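## 3. Color and the keeping of household textiles

### 3.1 Why color is discussed separately

In the earlier literature on household textiles, the reason for which an item is kept or given away is mostly explained by wear, by size and by fashion. Color is mentioned, but it is usually placed together with fashion, as if it were only a matter of the season. We think that this grouping hides something. A sweater can be of an old cut and still be worn at home for many years, while a pillowcase of a color that does not fit with the others may stay in the closet almost unused. For this reason we treat color in a section of its own.

The material comes from the household diaries collected in Homcombe. The participants wrote down each textile item that left the household, together with its color, its place of storage and the reason for leaving. In total, 1163 items were entered. The diaries were in paper form, and each contained a page with color names, which the participants were free to ignore. Many of them did so. We found entries such as "the color of weak tea" and "my mother's green", and these entries were kept in their original wording in the database.

### 3.2 Coding of the color names

The free color names had to be brought into a smaller number of classes. Two coders, Imelda Tagle and Riaan Msimang, worked independently on a first set of 100 entries and then compared their results. Most of the disagreement concerned the border between beige and yellow, and the border between gray and blue. It was decided that the word of the participant has priority. If a participant wrote "yellow", the item was coded as yellow, also when the rest of the entry made another class more probable.

This decision has a cost. The word "yellow" is used by different people for very different things. In the diaries it is used for new curtains, for old white sheets which have changed their color with time, and for work clothes. A yellow item that was bought as yellow and a white item that became yellow are not the same case, and the reasons for their leaving the household can be opposite. We therefore added a second code, with which the coders noted whether the color was the original one. Where the diary gave no information, this code was left open.

A related question is how much of an item the participant sees at the moment when the color is named. Folded textiles in a closet show only one edge, and the color of this edge is often judged against the neighboring items and not alone. Saskia Hapeta, who carried out the home interviews, noted that several participants took an item out and held it up before they gave the color a name, and some of them then changed the name they had written first. For a plain, strong color the problem is small. Figure 3 gives such a case, a yellow item seen against a dark gray ground, where the two colors are far apart.

**Figure 3.** Yellow fabric item held up between two robot arms above a dark gray, marble-patterned work surface.
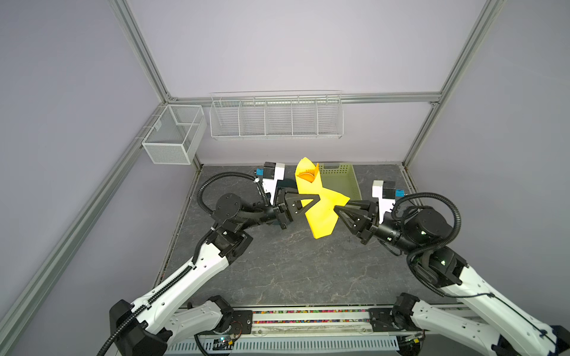 ### 3.3 Color and place of storage

The strongest pattern in the diaries is the connection between color and place of storage. Items in white, gray and dark blue were mostly kept in the main bedroom closet or in the linen cupboard. Items in strong colors were more often entered with a secondary place, for example a box under the bed, the attic or a bag in the hallway. This was also true when the item was in good condition, according to the participant.

One possible reading is that the strong colors are stored far away, are then forgotten, and leave the household when the box is opened again. Another reading is that the participant has already decided against the item, and the box is only a station on the way out. The diaries alone do not permit us to choose between these readings. In the interviews both were heard, sometimes from the same person. A participant with a large collection of tablecloths explained that the orange ones "live in the attic until Easter", but she could not remember at which Easter they had last come down.

Children's clothes form an exception. Here the strong colors were stored together with the others, and size was given as the reason for leaving in nearly all the entries. We have excluded these clothes from the comparison in the next section, but they remain in the database.

### 3.4 Limits of the color data

Three limits must be mentioned. First, patterned items were entered under the color which the participant considered to be the main one. Stripes and checks are consequently hidden in the plain classes. Second, the diaries were kept in the dark part of the year, up to March, and many entries were written in the evening under lamp light. Warm lamps make the border between white and pale yellow even less certain. Third, the diaries only register the items that left. An item that stayed in the closet does not appear, so we can say nothing on the proportion of yellow or gray textiles in the homes as a whole.

A closet inventory in a part of the same households would remove the third limit. A form for this purpose was prepared by Teun Verbruggen and tested in one home, where it took a full Friday to complete. A shorter form, restricted to bed and table linen, is now in preparation.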